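Galería de la celda de cocina Undoso

Actualizado: 12/22/19

Bienvenidos a la página de la celda. Undoso es nuestra cocina simulada, con un brazo, una mesa y los objetos del desayuno, y yo la cuido desde mayo. El español no es mi lengua materna, por eso pido paciencia con algunas frases. Araceli Espinoza ha corregido la primera parte, el resto lo he escrito después y los errores son míos.

En esta página pongo cómo está montada la celda y qué le hago cuando algo falla. Es una celda que solamente existe en el ordenador, pero necesita mantenimiento igual que una de metal. Las piezas se desplazan, las masas están mal puestas, una actualización cambia la fricción y por la mañana la manzana ha caído al suelo.

El pedestal
El brazo está fijado sobre un pedestal con forma de caja, de color marrón oscuro. En la primera versión el pedestal era un cuerpo libre y el brazo lo empujaba un poco con cada movimiento rápido. Ahora está anclado al suelo. Si alguien copia la celda, debe comprobar esto antes de mover la primera articulación.

La mesa
Viene de la biblioteca de muebles Hustwood. La superficie visible y la superficie de contacto son dos mallas diferentes, y durante una semana no coincidían: los objetos flotaban 2 milímetros sobre la madera. He bajado la malla visible y no la otra, para no cambiar las alturas guardadas.

Los objetos
La sartén es el más difícil. El mango es largo y fino, y con la masa original la sartén se inclinaba sola hacia ese lado. He movido el centro de masa hacia el fondo y ahora se queda quieta. La seta da otro problema, porque su forma de contacto tiene 634 caras y es demasiado para un objeto tan pequeño. La he simplificado a 137 y los contactos son más estables. El cuchillo sigue siendo delicado, está plano sobre la mesa y los dedos no siempre llegan a tomarlo.

La pinza
Es de dos dedos paralelos y la controlamos con el módulo Tusberg. Después de cada cambio de versión hago la misma prueba: abrir, cerrar, abrir, hasta 500 ciclos sin objeto. Si los dedos ya no son simétricos al terminar, reviso primero el límite de la articulación y después la ganancia. Casi siempre es el límite.

Los colores y la luz
La pared amarilla mostaza es idea de Araceli. Yo quería gris, pero debo decir que la pinza negra se distingue muy bien contra un fondo claro – en esto ella tenía razón. Las luces se guardan en un archivo aparte y pido que no se modifiquen sin avisar.

El reinicio
Antes de cada prueba, el programa Granström devuelve todas las cosas a su sitio: la botella, el pan, la manzana, la olla. Espera a que dejen de moverse y solo entonces da permiso al brazo. Si la espera es demasiado corta, la seta todavía rueda.
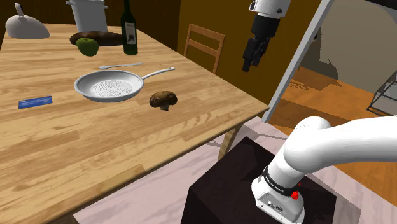 Con la espera más larga perdemos un poco de tiempo en cada prueba, pero las posiciones iniciales se repiten mejor. Me falta todavía revisar la silla – tiene muchos listones y su malla de contacto es pesada. Cuando esté hecha, escribiré los valores nuevos en esta misma página.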